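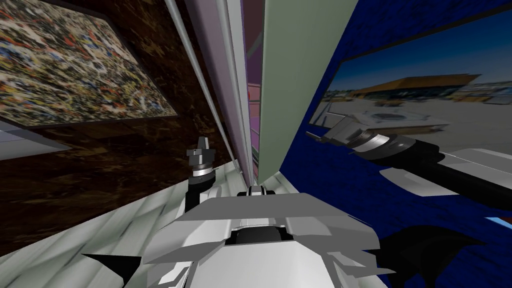

마르가레타 프르부(Margareta Pîrvu)는 벽체 이음부의 틈은 폭보다 깊이가 문제이며, 표면만 메운 실란트는 도면상 합격이어도 차음 성능을 보장하지 못한다고 말했다. 오다세크(Odaseck) 주거단지의 세대 간 벽체 점검 결과가 공개된 자리에서 나온 발언이다.

인쇄 | 이메일로 보내기

오다세크 단지 벽체 이음부 268곳 재시공 판정
입력 2024-11-11

오다세크 단지의 관리 주체인 드랄레디코(Draledico)는 세대 간 경계벽과 복도 벽체의 이음부 1672곳을 점검한 결과 1309곳이 기준을 충족했고 268곳은 재시공 대상으로 분류됐다고 밝혔다. 나머지는 마감재를 철거해야 내부를 확인할 수 있어 판정이 보류됐다. 단지는 총 1501세대 규모다.

점검은 지난 8월에 시작됐다. 입주 후 접수된 소음 민원 가운데 상당수가 바닥 충격음과 무관한 대화 소리, 텔레비전 소리였고, 발생 위치가 경계벽 끝단에 몰려 있었기 때문이다. 점검반은 이음부마다 폭과 충전 깊이를 재고, 육안으로 균열과 박리 여부를 기록했다. 민원이 접수된 세대에서는 인접 실 사이의 공기전달음 차단 성능을 따로 측정했다.

재시공 판정의 주된 사유는 충전 깊이 부족이다. 설계도서는 벽체와 벽체가 만나는 부위에 백업재를 먼저 넣고 그 위에 실란트를 채우도록 규정했다. 그러나 일부 구간에서는 백업재가 빠졌거나 너무 얕게 설치돼 실란트 두께가 고르지 않았다. 벽체가 직각에서 벗어나 틈이 위아래로 다른 폭을 보이는 구간도 확인됐다. 이 경우 같은 양을 주입하면 넓은 쪽에서 충전이 모자라게 된다. 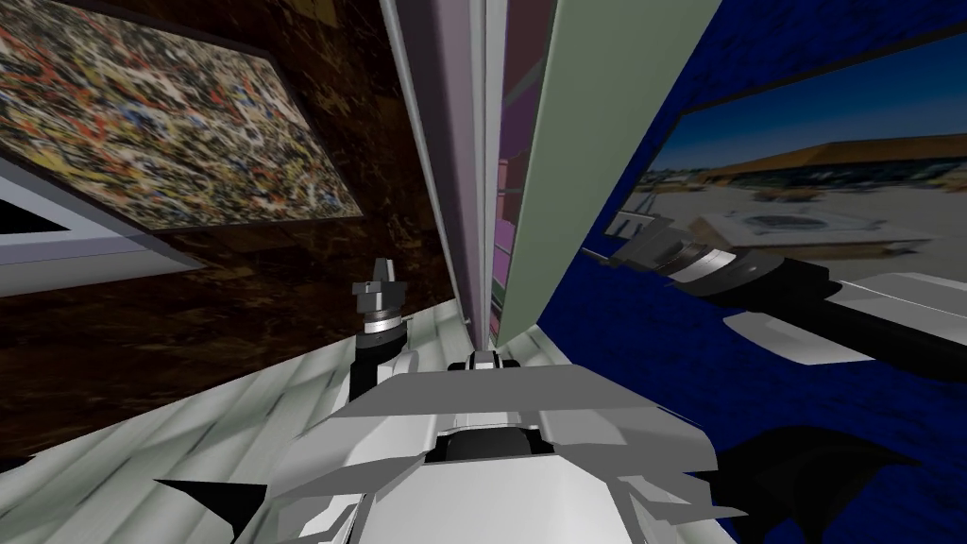

벽과 벽 사이의 좁은 틈. 컴퓨터 렌더링.

공기전달음은 면 전체의 질량이 충분하더라도 관통하는 틈이 있으면 그 경로로 전달된다. 특히 고음역에서 영향이 크다. 점검 보고서는 경계벽의 질량이나 구조에 대해서는 별도의 보강이 필요하지 않다고 보았으며, 대책의 범위를 이음부와 배관 관통부로 한정했다.

재시공에는 비경화성 실란트 테르키네(Terkine)가 쓰인다. 기존 충전재를 걷어 내고 접착면을 청소한 뒤 백업재를 다시 넣고 주입하는 순서다. 폭이 일정하지 않은 구간은 백업재의 굵기를 구간별로 달리한다. 걸레받이와 맞닿은 부위는 걸레받이를 먼저 떼어 내야 하므로 해당 세대의 출입 동의가 필요하다.

작업은 로만(Roman) 동 쪽 건물부터 시작한다. 재시공 대상이 가장 많이 나온 구역이다. 복도 쪽 이음부는 세대 출입 없이 처리되고, 세대 내부는 입주자가 신청한 시간대에 맞춰 진행한다. 작업이 끝난 세대에서는 민원 접수 당시와 같은 위치에 음원과 수음점을 두고 다시 측정한다. 측정값은 세대별로 통지하며 전체 목록은 공개하지 않는다.

판정이 보류된 이음부는 대부분 붙박이장 뒤에 있다. 드랄레디코는 가구를 분리하지 않고 내시경으로 확인하는 방법을 검토하고 있으나, 접근 구멍의 위치와 복구 방법은 정해지지 않았다. 하자 보수 기간이 끝난 뒤 보류 구간에서 결함이 발견될 경우의 비용 부담도 협의 중이다.

배관 관통부에 대한 점검 결과는 별도 보고서로 나온다. 내화 충전이 요구되는 부위는 이번 차음 점검의 집계에 포함되지 않았다.

인쇄 | 이메일로 보내기

댓글

창가자리
붙박이장 뒤가 제일 의심스러운데 거기가 보류네요. 저희 집은 장 안에 머리를 넣으면 옆집 통화 내용이 들립니다.

moru77
백업재 굵기를 구간별로 바꾸면 현장에서 재고 관리가 꽤 번거롭습니다. 규격을 몇 종이나 쓰는지도 기사에 있었으면 합니다.

보리차한잔
재측정할 때 음원 위치를 입주자가 지정할 수 있나요? 민원 넣을 때는 거실이었는데 지금은 작은방이 더 심합니다.

이음매
콘센트 박스도 봐 주세요. 양쪽 세대가 같은 위치에 뚫려 있으면 실란트 다시 쏴도 소용없어요.

창가자리
위 댓글 동의합니다. 저희도 콘센트가 마주 보고 있어요.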